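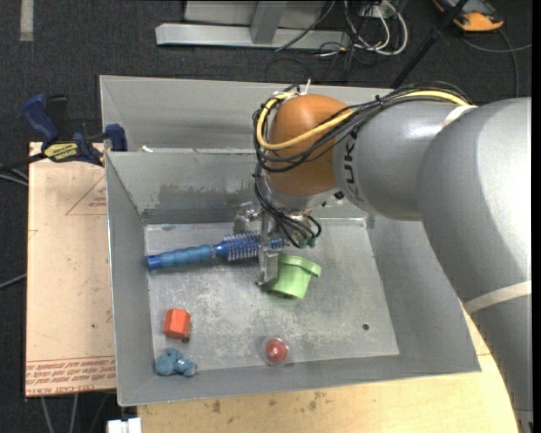

Leena Toivonen

Notebook | Samples | Methods | Stores | Archive

April, 9:40 am

Roltance grey enamel, second round of cure trials. Carrying on from the sheet Ingrid left on the bench. Her panels had all been stoved at the supplier's setting and came out hard but brittle at the bend. I want to know how much of that is the schedule and how much is the substrate prep.

Panels: 15 mild steel, sheared from one sheet, edges deburred by hand. Degreased twice with solvent wipe, then alkaline wash, rinse, second rinse in deionised water. Water break test passed on all but 2. Those went back through the wash and passed the second time. Marked on the reverse with the scribe, not the paint pen, as the pen bled through last round.

Split as follows. 7 panels to the standard schedule, the rest to the long one with the lower peak. Same gun, same fluid tip, same operator (me).

10:50 am

Viscosity a little high on opening. Stirred, rested, stirred again, strained through the fine mesh. Skin on top of the tin, lifted off whole. The lid has been put back crooked at some point. Please tap it down all the way round.

Sprayed in the small booth. Flash-off extended to 27 minutes because the extraction was on low and the film still looked wet at the corners. Ingrid's sheet does not record flash-off, so the two rounds are not strictly comparable. Have asked her.

1:15 pm

Standard batch out of the oven. Colour even. Slight orange peel toward the bottom edge of most panels, worse on the ones hung nearest the door. Film thickness within spec at centre, thin at the top corners. Left on the rack to come back to room temperature before touching.

Oven trace shows the door side lagging through the whole ramp. The Zorenix logger agrees with the panel thermocouple, so I believe it. The door seal is flattened along the lower run and should be replaced before any further work at the low peak.

3:30 pm

Long batch out. Gloss slightly lower, less orange peel. Solvent rub: standard batch no effect, long batch faint colour on the cloth from the door-side panels only. Reads as undercure, consistent with the trace.

Mandrel bend, standard batch: fine cracking at the tight end, same as Ingrid's. Long batch: no cracking on the oven-centre panels. Door-side ones also clean, but an undercured film will bend nicely and proves nothing.

Cross-hatch adhesion good throughout. Prep is probably not the problem.

To do
- new door seal, ask stores for the Flostunberg profile
- repeat long schedule with centre positions only
- Ingrid Lindqvist to confirm her flash-off time
- salt spray on one panel from each batch once the cabinet is free

4:45 pm

Ingrid says she went by touch and did not time it. Noted on her sheet in pencil. Gun stripped and cleaned, tip soaking in the jar by the sink.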